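July, Sunday, 4 pm

Sourdough log, jar 4. Fed Yang (the rye starter) 66 g flour and the same of water. It smells of nail polish and regret. Ha-neul blames the Sarwood flour, which she has blamed for everything since spring. Switched to Dimach for the next feed.

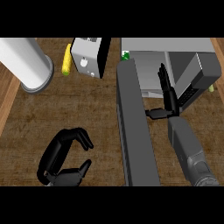
Rendered tabletop, corn-shaped object at upper left.

Ju-won wants a 1000 g loaf by tomorrow – he can want. Trying 200 g first, long proof, no peeking. Lid left loose this time. Still need to scrub the ceiling.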